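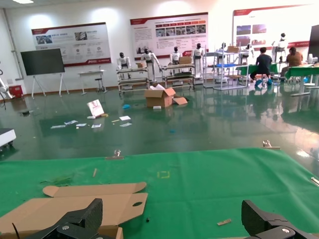 Packaging and Assembly Basics
Unit 2: Die-Cut Cartons, from Flat Blank to Closed Box
Handout for the Hegarty workshop course
Instructor: Kevin Breathnach

Read this before the practical session. You will fold cartons in the second half of class, and the folding goes quicker if you already know the names of the parts.

1. What a blank is

A blank is a sheet of board that has been cut and creased but not yet folded. It holds every wall, flap and tab of the finished box in one piece. Blanks are shipped and stored flat. A shelf that takes 80 blanks might hold four or five made-up boxes of the same size, so shops fold only what they need for the day.

A die is a set of steel rules bent to the outline of the blank and set in a wooden base. Sharp rules cut. Rounded rules press a crease without going through the board. Both kinds are on the same die, so the sheet is cut and creased in one stroke.

2. Parts to know

Panel: a large flat area that becomes a wall, the base or the lid.
Flap: a smaller area hinged to a panel by a crease.
Tab: a narrow piece that goes into a slot or behind a panel.
Slot: a cut opening that receives a tab.
Dust flap: a side flap that folds in before the lid closes and covers the gap at the corner.
Crease or score: the pressed line where the board bends.
Cutout: any hole made by the die. A small oval may be a finger hole for opening or carrying, or a place to hang the box. Check the drawing if you are not sure which one you have.

3. Board and grain

Most plain tan board is unbleached. It marks less easily than white board but still dents if you lean on it. Paper fibers in a sheet lie mostly in one direction, called the grain. Board bends cleanly along the grain and tends to crack across it. In corrugated board the flutes do the same job of setting a stiff direction and a weak one. For a tall box, the flutes normally run up and down the walls so that the box can carry weight when stacked.

Write the flute direction on your worksheet before you fold anything. It is hard to see later.

4. Setting up the table

Use a covered table. Cloth protects the printed side of the board and keeps the blank from sliding. Pull the cloth tight and clamp it at the edge. A wrinkle under a crease line will give you a crooked fold.

Keep the clamps at the far edge, where your sleeves won't catch them. If you want a fixed spot for the blank, mark a small square on the cloth in a color that shows up and line up one corner to it every time. Pick up sticks, offcuts and bits of waste before you lay the blank down. Small pieces under the board leave dents that show on the outside.

Finished boxes may stand on the floor while you work, but leave a clear path to the door.

5. Folding order

1. Lay the blank flat with the outside face down.
2. Pop out any waste still held in the slots and cutouts. Push from the outside face so that the torn fibers end up inside.
3. Pre-fold every crease to 90 degrees and let it relax. Do not press it flat.
4. Raise the back wall and the two side walls.
5. Turn in the corner tabs.
6. Raise the front wall and lock the tabs in their slots.
7. Fold in the dust flaps.
8. Close the lid and tuck the front tab.

Some blanks close differently. The Jalow style used in Unit 3 has a locking base, and steps 4 to 6 are done in another order.

6. Common faults

Cracked crease: folded against the grain, or the board is too dry. Store blanks away from heaters.
Tab will not enter the slot: usually waste left in the slot. Check before you force it.
Box leans: one crease was missed in step 3, and the wall folded beside the line.
Lid springs open: dust flaps went in after the lid, or the front tab is bent.

7. Worksheet job

The Flimcombe order is for 1,869 cartons. They come from the cutter in bundles of 16. Work out how many full bundles there are and how many loose blanks are left over. Then time yourself folding one bundle and estimate the hours for the whole order with two people at the table. Show your working.

Reading for next time: the Clornton notes on locking bases, sections 1 and 2. Bring a steel ruler and a pencil. Bone folders are in the drawer under the sink.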